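The Ivham Mesh Cover Cloth

Off-white, 28 inches across, hemmed all the way round

I started making these for myself. My kitchen gets the full sun in the afternoon, and from June on I can't leave a loaf or a bowl of peaches out without something small and winged moving in. I tried the pop-up umbrella kind (ugly, and they tip over), I tried dish towels (too heavy, and the bread sweats), and then a friend with a knitting mill's worth of leftover mesh gave me a roll and I never looked back!

The Ivham is one big sheet of knit mesh with tiny openings, soft enough to drape over a cake stand and light enough that it won't flatten whipped cream. Well, mostly. Give very tall frosting a little help with a few toothpicks.

What people use it for

Proofing baskets, cooling pies, trays of herbs drying on top of the fridge. Ghassan Azar at the Catterall bakery took 8 of them for his front counter last summer and has been back twice for more. One customer lines a colander with hers and strains yogurt through it, which I wouldn't have thought of, but she swears by it. I've also sold a bunch to people who just want something to keep the cat off the seed trays. It won't stop a determined cat.

Size and fit

The standard size covers a large dinner plate with plenty of hang all around, or a half sheet pan if you lay it corner to corner. If you've got a long farmhouse table to cover, get the Skurnham, the same mesh in a runner length. I cut those to order, so allow an extra week, and more than that in November when everyone wants one for the holidays.

The mesh

It's a fine, even knit, a bit like a honeycomb when you get up close. The color is a creamy off-white, and it doesn't lie stiff and flat like window screen. It falls in big, easy waves.

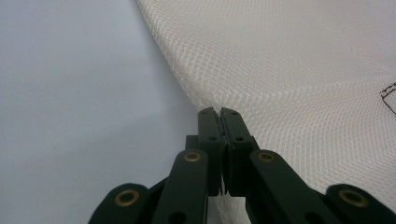
Washing

Cold water, gentle cycle, in a laundry bag if you have one. Hang it over a chair and it'll be dry before dinner. Please don't iron it! If it comes out crumpled, shake it hard and leave it overnight.

Ordering

Item number 708 in the shop. Ships folded flat in a paper sleeve. If you need a stack for a café or a wedding, write to me through the Tovuteck shop page and I'll work out a price with you.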